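**Thread: Hand guiding or remote? Trying to decide before I record any more**

**paltdale_pete**

Hi all, long time reader, and I finally have something worth asking. I've been teaching a small arm to pick up wooden spools and set them on a tray, and I've been doing it the hands-on way: motors slack, grab the wrist, walk it through the move while the computer writes down the joint angles. It's lovely in a way. You feel like you're teaching a kid to hold a pencil.

But I'm tired! My shoulder hurts after 7 or so good ones, and my own forearm ends up in half the wrist camera views, which can't be helping. A fellow at the makerspace in Paltdale swears by driving the thing remotely, with a little copy of the arm on the desk that you move and the real one follows. Before I spend the money and the evenings building one, what do you folks like? The plan is 100 clean demonstrations by the end of the month, so whichever way I go I'd like to stick with it.

**slowgripper**

Welcome, Pete! Remote, no question, and mainly for the reason you already put your finger on. When the policy runs by itself later on, your arm won't be there. If it has learned that a sleeve in the corner means "close now," you'll have a very puzzling week. (Ask me how I know. It was a green flannel shirt.)

The copy arm on the desk is a great way to go if you can build one. Mine took three weekends and a lot of tea. Keep the joint lengths in the same proportions as the real one or your hands will never quite trust it.

**marjoram77**

I'm going to stick up for hand guiding, because I think it gets sold short around here. When your hand is on the wrist you can feel the spool touch the tray. With a desk copy and no force coming back to you, you feel nothing at all, and beginners tend to mash things downward for months before they learn to watch for it. I did a peg job on our old Kuroda arm entirely by hand, and the insertions were gentler than anything I've managed remotely.

Yes, you get in the camera's way. So stand on the far side, or record the motion by hand and then play it back with nobody near it and keep the pictures from the playback. It doubles the time, I grant you, but you do get clean views.

**slowgripper**

The playback trick is fine until something slides. If the spool sits even a little differently the second time, the arm closes beside it and you've thrown out both runs. For pegs in a fixed block, sure. For loose spools on a table I'd say no.

**marjoram77**

Fair for loose spools, and I'll give you that one. I still think Pete should do a dozen by hand first, just to learn what the move ought to feel like.

**paltdale_pete**

This is really helpful, thank you both. The playback idea is clever, but my spools do roll, bless them. Has anybody here practiced the remote part in a simulator first? I was thinking I could get my clumsy phase out of the way before there's a real tray to dent.

**teakettle_ops**

Oh, this one's for me! I do nearly all my practice in simulation. We use a homegrown setup called Nader at work, and at home I have it hooked up to a cheap controller with two thumbsticks. We have 1,719 demonstrations saved at the moment, with a goal of 2,000, and I'd guess a good third of the early ones are me learning which way is left.

That's my biggest piece of advice, by the way. Decide early whether "left" on your stick means left in the room or left as the hand sees it, and then never, ever change it. I drove from a room view for ages and got quite good, and then I switched to the wrist view and went right back to being a toddler.

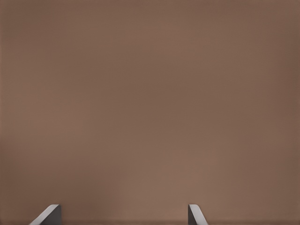
When all you have is the hand's own view, you lose your sense of height before you lose anything else. A plain surface gives your eye almost nothing to judge by. So I come down in little steps and check the height number on my second window between them, and I only trust my eyes again once there's an object near the fingertips to compare against. Putting a patterned mat in the simulator helps a great deal, though then you want some runs without it too, or the policy may get attached to your mat.

The other habit I'd pass along is to start each run with the gripper open and pause a second before moving. It makes the recordings much easier to trim afterward.

**slowgripper**

I'll disagree with the pause, gently. Leave too many still moments at the front and the learned policy just sits there thinking about its life. I cut mine off.

**teakettle_ops**

We cut them too! The pause is there so I know where to cut. I should have said that more plainly.

**marjoram77**

And the simulator doesn't teach you contact at all, which is my whole song in this thread, so I'll sing it once more and go make supper. Do your dozen by hand, Pete.

**paltdale_pete**

All right, I have a plan, more or less. A dozen by hand this weekend with my shoulder wrapped up, then the thumbsticks in a simulator while I print parts for the desk copy. My brother-in-law has a spare Vusuneo controller he says I can have, if anyone knows whether the sticks on those drift. I'll post my first remote runs when I have some I'm not embarrassed by.

**teakettle_ops**

Post the embarrassing ones too, please. As for drift, mine did a little after a year, and a small dead zone in the settings took care of it. Start with that and turn the top speed way down.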